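Clearing the table: notes for the afternoon session, Noltholm

Slide 1. Say hello, thank Dineo Rampersad for the room. Talk runs 22 minutes, questions after. Handout is by the door.

Slide 2. Leave both up while people settle.

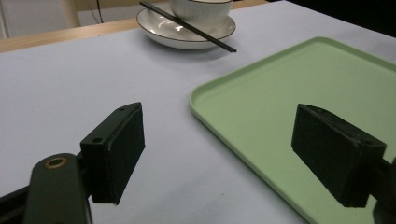
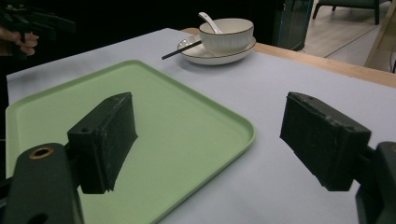 Start with the order of work. Tray goes down first, before any crockery is touched. People tend to stack in their hands and then look for somewhere to put it all. A pale green tray on a pale cloth is easy to check at a glance when it's empty. Chopsticks left across a saucer, as in the first one, come off before the saucer is lifted. Cup next, saucer last. Mention Svitlana's café in May, 300 covers, same order every time.

Slide 3. Cloths. Shake outdoors, fold in half twice. Ask Jacinto about the storage boxes.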